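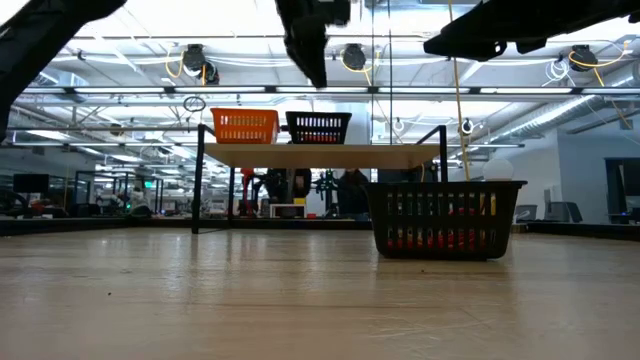

Chapter 4
Gathering Examples

A robot that learns by example can only be as good as the examples it gets, and collecting them is a craft all its own. I think it's one of the most enjoyable crafts in the field! You need patience, a steady hand, and a real interest in small things, like where a basket sits before anyone touches it. Take a table with a small raised shelf on it, an orange basket and a black one side by side on top of the shelf, and a larger black basket standing on the tabletop with red and orange items packed inside. A person sizes that up in a blink. For a learning system it is full of open questions. Which basket counts as "the black one"? How high is the shelf compared with the table? Can an arm reach into the big basket without bumping its wall?

Chapter 3 treated a policy as a function from what the robot senses to what it does next. We took the training data as given. Now we go and get it.

Some words first. A demonstration is one complete run of a task, from the starting layout to the finish, with everything the robot sensed and every command it received. An episode is the stored record of that run. People in the field swap the two words freely, and you will hear both in any lab, but in this book a demonstration is something a person does and an episode is something you can open, check and throw away.

The running case for this chapter is the Saengthong set, gathered at Cundport by a small team under Wanpen Kamolrat. The task was plain: move items from one basket to another. The team recorded 1,257 episodes, and we will come back to them again and again, including the ones that went wrong (those are my favorites). Carolina Mota trained the first model on just 50 of them, all made by the same operator in December. It did beautifully on layouts it knew. Then Panya Khunthong swapped the positions of two baskets and the arm went confidently to the wrong one.

What had happened? In all 50 episodes, the target basket had been on the same side. The model had learned a place on the table, and color never came into it. Section 4.2 shows how to spot this kind of trap before training, and how to plan layouts so that position, color and height vary separately.

Section 4.3 turns to the operators. Two people given the same instructions will move in different ways, one in a single sweep, another with a pause above every item. Section 4.4 covers checking and labeling, with a close look at 39 episodes the team first rejected and later put back.

Before you read on, try this at your own desk. Put a few objects in a box and move them to another box, slowly, using one hand. Do it again, starting from a different seat. Write down everything that changed between the two runs, and keep the list handy for Exercise 4.1.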